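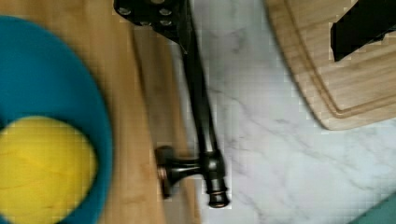
Unit 4: Loss of reference and contact faults at the wrist

Read before the lab. Bring your printed copy of the Hendon fault sheet.

4.1 The fault

During the July trials on the kitchen bench, the arm made contact with a fixed part of the counter while moving between two pick positions. The controller reported no error. The force limit was set at 30 N and the logged peak was 118 N, so the protective stop should have come well before the peak. It came 5 seconds after first contact, and only when the operator pressed the button.

Two separate faults were found.

(a) The tool offset in the controller belonged to an older gripper. The mounting plate on the present one is longer, and the planned path left no clearance for it.

(b) The force reading was being zeroed at the start of each move. The last move began with the plate already in contact, so the load was taken as zero and the limit was measured from there.

Either fault alone would have been caught. With both present, the path was wrong and the check on the path was blind.

4.2 Why the wrist camera did not help

The wrist view was recorded but not used for stopping. A single camera close to the tool gives a poor sense of depth, and a plate and a tap can overlap in the view with a safe gap between them or with none. Do not treat overlap in a wrist view as proof of contact, or a visible gap as proof of clearance. Use the joint torques.
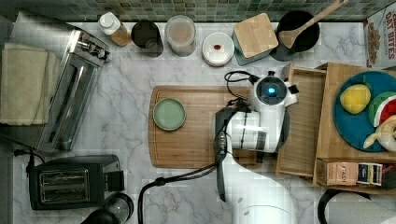
Grutville Institute — Department of Automation and Control

4.3 Bench layout and keep-out zones

The working area for the exercise is the cutting board and the organiser tray to the right of it. Everything else on the counter is a keep-out zone, including the toaster oven, the toaster and the row of containers along the tiles. Zones are drawn as boxes with a margin on all sides. The cables running along the arm are not in the collision model — check them by eye at low speed before each run.

4.4 Procedure

1. Confirm the tool offset against the label on the gripper.
2. Move to the clear position and zero the force reading once.
3. Disable zeroing at move start (Coltach panel, page 4).
4. Run the path at reduced speed, hand on the stop button.
5. Save the torque log before restarting. A restart clears it.

4.5 Questions for the report

Which of faults (a) and (b) would a slower approach have made less serious, and by how much? State your assumptions about stiffness.

Reports go in the Unit 4 folder. Late reports are marked out of half.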